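Textile bench notebook – January
Upholstery felt series, Norninen blend, continued from the December pages

Start 8:40. Conditioning cabinet steady overnight, no alarm. Swatches from the Norninen roll came out at constant mass on the second weighing, so the abrasion run can go ahead as planned.

Purpose, for the record: compare pilling on the Norninen wool blend against the Pandach all-polyester felt, same nominal weight, same finish class. The earlier comparison is not usable. The abradant cloth was past its change interval for part of that run and the log does not say which heads were affected. Both materials are being repeated from zero.

Cutting. Used the round press cutter, not shears. Three specimens per material, taken on a diagonal across the roll so that no two share the same lengthwise yarns. Kept clear of the selvage. The Pandach roll has a fold line near the outer end, visible under raking light; cut well inside it. Backs marked with chalk pencil. The wax pencil used in December left a residue that showed up as mass gain.

Mounting. Foam backing under each specimen, flat side to the fabric. Head 2 needed a new retaining ring, the old one having lost its thread for half a turn. Checked that the rings seat fully before loading the weights. If the ring is proud on one side the specimen creeps and the wear patch comes out oval.

First inspection at 100 rubs. Norninen: light surface fuzz, no pills. Pandach: no visible change. Graded in the viewing booth, lamp warmed up beforehand, against the reference photographs and also against an unworn piece of the same cloth. The reference photographs are for knits and do not transfer well to felts, so the unworn piece is the more useful comparison.

Second inspection at 1000 rubs. Norninen: fuzz has matted down, scattered small pills toward the outer part of the patch, firmly anchored. Pandach: fuzz now present, a few pills, loosely held, some came away on the tweezers with almost no pull. Grades are half a step apart – I would not report that as a difference without more specimens.

Head 3 stopped at about 900 on the first attempt. Counter had been set wrong after the previous user's job. Restarted for the remainder without disturbing the specimen. Noted on the sheet in case that one turns out to be the outlier.
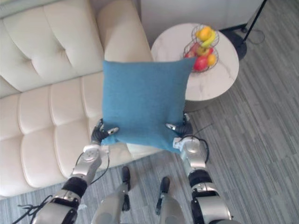
Teal-blue cushion

Afternoon, seam work. Petridis thread, two ticket sizes, lockstitch at the usual density. Seam slippage was measured across the seam at fixed load, then the same specimens were taken to break. On the Norninen blend the fabric tore beside the seam before the thread went. On the Pandach the thread went first with the finer ticket, the fabric first with the heavier one. For covers with a zipper along one side the heavier ticket is the safer choice, although it puckers at the corners unless the top tension is backed off.

Corner turning is a separate problem. With a full seam allowance left in, the felt bulks up and the corner reads as a lump. Trimming the allowance at an angle fixes the bulk but leaves little cloth outside the stitch line. Tapering the last part of each side seam slightly inward gives a better shape without trimming so close. Added the taper to the pattern card.

Colorfastness to rubbing, dry and wet, run on offcuts while the tensile frame was busy. Dry: no transfer worth grading on either material. Wet: slight staining from the Norninen, none from the Pandach. Wet crock cloths are drying flat on the rack and must not be graded until fully dry. Do not put them in the oven.

Zostano finish samples have not arrived. Swatch slots on the rack are labeled for them – please leave those free.

To do:
Repeat head 3 with a fresh specimen.
Order abradant cloth, one roll left.
Enter the seam figures in the shared sheet, load cell file is on the bench computer under the material name.
Grade the wet crock cloths.
Check calibration date on the balance.

Cabinet closed 4:50, both rolls wrapped and back on the shelf.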